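How to sew a lined pencil pouch that stands up

This pouch has a flat base, so it stays upright on a desk with the zip open and you can see what is in it. It has a loop at one end to carry it by. The pattern is a plain rectangle and needs no paper template. An evening is enough if the cutting is done beforehand.

You will need

Outer fabric, cream cotton canvas, one piece 30 cm x 26 cm
Lining fabric, peach or beige cotton, one piece 30 cm x 26 cm
Medium fusible interfacing, one piece 28 cm x 24 cm
Strip of outer fabric for the loop, 14 cm x 8 cm
Metal zip, at least 30 cm long
Matching thread, pins or clips, zip foot

Wash and press both fabrics before cutting. Canvas can shrink a fair bit on the first wash and the lining will pucker if it was not washed too. Seam allowance is 1 cm unless a step says otherwise.

Making the outer and the loop

Iron the interfacing to the wrong side of the outer piece, leaving a 1 cm border all round. Let it cool flat.

Fold the loop strip in half lengthways and press. Open it, fold both long edges to the crease, fold again and stitch down each side. You should have a strap 2 cm wide. Fold it in half without pressing the fold, so the top stays rounded, and tack the two raw ends together.

Putting in the zip

Lay the outer right side up. Place the closed zip face down along one long edge, then the lining right side down on top. Clip and sew with the zip foot. Turn the fabrics away from the zip and press.

Bring the other long edge of the outer up to the free side of the zip and do the same with the lining. You now have two tubes joined at the zip. Turn the outer right side out through the open end and topstitch 3 mm from the teeth on both sides. Keep the iron off the teeth.

Closing the ends

Turn everything so the lining is outside and the zip is half open. Flatten the pouch with the zip in the centre. Tuck the loop inside at the end where the zip starts, with its raw ends level with the edge. Sew across both ends through all layers, going slowly over the zip, and trim the extra zip tape. Bind the raw ends with a scrap of lining.

For the base, pinch each bottom corner into a triangle, measure 3 cm from the point and sew across. Trim and bind these as well. Turn the pouch out through the zip and push the corners square with a blunt pencil.
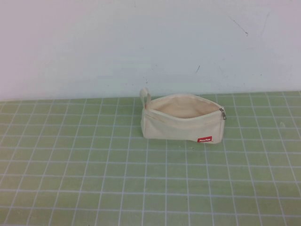

The pouch unzipped, loop on the left and zip pull on the right.

If the front sags when the zip is open, the interfacing is too light. A soft edge is easier on the hands when reaching in, so I leave mine. For a stiffer pouch use two layers, but cut the second one 5 mm smaller on each side.

If the loop leans over, it was tacked at a slant. Unpick the end by the loop and set it again. Spot clean with a damp cloth and dry it with the zip open.

Last updated: June
Pattern and text © Berenice Manríquez. Contact | Back to top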